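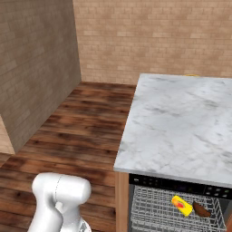
Dark plank floor, tan brick wall at the back.

Getting scratches out of a dark hardwood floor

Quick one, people keep asking. For light scratches only. If your nail catches in it, skip to the end.

What you need
Soft cloths, a couple
Mineral spirits
Blending pencil, one shade darker than you think
Paste wax
Fine pad — the white kind, not green. Green will haze the finish.

Steps
Vacuum first. Brush head, no beater bar. Grit is what made the scratches.

Wipe the spot with mineral spirits. Windows open. Let it dry, 8 minutes or so, go do something else.

Look at it again from low down, with a lamp on the floor. Half of them are just scuffs and will be gone allready.

Still there? Pencil, short strokes, with the grain. Wipe the extra right away. Reddish boards are tricky, they vary a lot plank to plank, so test behind a door. I keep two pencils and mix.

Thin wax over it. Thin! Wait, then buff by hand. Don't wax the whole room, you'll be skating to the fridge.

If it's a polyurethane finish the wax can cause trouble at the next recoat. Kofi Ankrah found that out the hard way — whole hallway had to be stripped. Use a touch-up marker on those insted.

Deep gouges
Hard wax filler, melted in, scraped flat with a plastic card. Do it in the morning when the light is good. Took me 7 tries on my first one. Practice on a scrap board.

Felt pads under the chairs when you're done. Change them every April.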